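HOME & HABIT

The Year I Finally Sorted Out My Desk

December 17, 2018

I bought my first desktop drawer box because I was mad at a pencil cup. It was a perfectly good pencil cup, heavy ceramic, a gift, and for years I'd been knocking it over with my elbow every time I reached for the phone. One morning in August it went over for what must have been the thousandth time, took a full mug of coffee with it, and I sat there mopping my tax folder and thought, okay, enough. Everything comes off this table.

So everything came off. Scissors, three kinds of tape, a stapler with no staples, a stack of Kivdale catalogs going back years, the little screwdriver from a pair of glasses I no longer own. I put it all on the floor and got out the vacuum and found out what color my desk is. (Lighter than I remembered!)

Then I did what I always do and went shopping before I'd thought about it at all. Kivdale had a set of acrylic trays that looked gorgeous in the catalog and looked like a dentist's office on my desk, with every paper clip on display. Those went back. Next came a fabric caddy from a discount store, and I'll say only that it leaned. What I wanted was something with a front on it. I wanted to shut a drawer and stop looking at my own rubber bands.

There's a shop in Clindby, a 20 minute drive from me, that sells unfinished and barely finished wood things: boxes, peg racks, bread boards, toy blocks. It smells wonderful. I went in for one box and stayed for most of an afternoon, opening and closing drawers like a kid playing elevator, and I learned that I have opinions. I don't like a drawer that rattles. I don't like a knob so small you have to pinch it. And I really don't like wood stained to look like some other wood. Oak is nice enough being oak.

The other thing I picked up there is how much the handle matters. A round knob disappears, and a bar gives you something to hook a finger through while your other hand is full of mail. Black metal on pale wood also happens to look great, a bit plain and serious, like good kitchen hardware. I went home and swapped the knobs on my nightstand that same evening, and now I can't stop noticing handles at other people's houses, which makes me a terrible dinner guest.
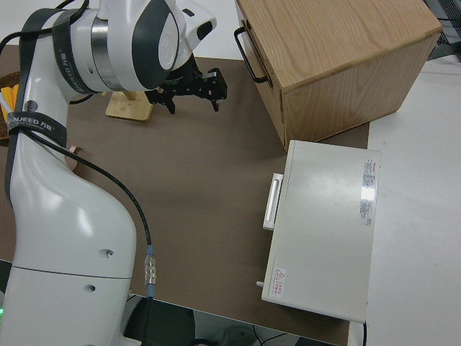
Anyway, the mat. I had never owned a desk mat and thought of them as something for bankers. But a box sitting straight on a painted tabletop slides a little every time you pull on it, and after a week I could see where the finish was getting scuffed. A big brown mat fixed that in a second. Get one larger than you think you need, so your boxes and baskets sit on it too and don't straddle the edge and wobble. Mine is a Rakedent, the cheapest they make, and it has already survived soup.

It does something for the eye as well. On a white table every single object shouts. Put down a wide patch of brown and the light wood settles in, the basket looks like it belongs there, and even a yellow highlighter seems to be on purpose. I'm not a decorator and I couldn't tell you the theory. I just know I stopped feeling tired when I walked past the desk.

I kept one woven basket, and I'd argue for keeping one. Drawers are for things that have a place, and some things don't, or don't yet. Half a ball of string, a pair of chopsticks still in the paper, a lemon I carried in from the kitchen for reasons I've forgotten. The rule at my house is that the basket can be as ugly inside as it likes but nothing gets piled above the rim. When it hits the rim I tip it out and deal with it. That takes 8 minutes, I've timed it, mostly because I was putting it off and wanted evidence.

Cables were the hard part. I tried clips, I tried a sleeve, I tried a very expensive little Lambrakis weight that's supposed to hold your charger at the edge of the desk (it does, until you sneeze). In the end I let one cable run across the mat in a lazy curve and sent the rest down the back, and one cable turns out to be a number I can live with.

Did it cost much? I spent $17 on the mat and more than I'd like on the box, and I could have saved myself the trays and the caddy if I'd waited a week. My friends who do this sort of thing properly, with label makers, tell me you can spend $600 on a desk without buying a chair. I believe them. I'd start with one box and see what's still bothering you a month later.

What goes in mine, since people ask: tape and scissors at the front, where my hand lands. Stamps and the checkbook behind. Batteries all the way at the back, with the dead ones in an envelope marked DEAD, a system I'm prouder of than I should be. I've left a third of the drawer with nothing in it, and it has been very hard to leave it that way with the holidays coming and gift tags all over the house.

The pencil cup is in the kitchen now. It holds wooden spoons, way back against the wall, and my elbow hasn't found it yet.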